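What the gripper did on Tuesday

If you follow our tidy-up sessions at Drorkum you'll know the hand-held grippers have been behaving themselves for months. Well, they had to stop some time! On June 7, 2022 we lost most of an afternoon to a jaw that wouldn't let go, and I've been grumbling ever since. The job was the easy one, too - pick up a TV remote from the tabletop and put it in the blue basket. 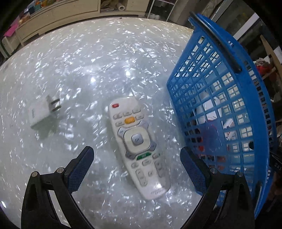 So what went wrong?

The short version is a sticky release. You ease off the trigger, the fingers should spring apart, and on 3 tries they stayed clamped. My colleague at Evby reckons it's grit in the pivots, and I'm leaning that way myself (we'd logged 1000 grasps without a clean, which is a bit embarrassing to put in writing). Basket carries are where it worries me most, when a jaw is shut on the rim and you want out in a hurry.

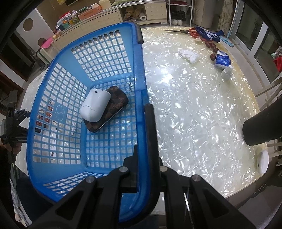

I write the safety notes for the Wuvard crew, so this one lands on my desk. The new rule is simple: if a jaw sticks, say "stuck", stop moving and wait for the other person. On a rim grip like this one, with one finger inside the basket and the other tucked behind the black handle bar, please don't yank - you'll drag the whole load, and small stuff like that white case on the checkered pouch could go flying. Keep your free hand away from the linkages as well. Nartey is sending us fresh springs, and I'll report back in September.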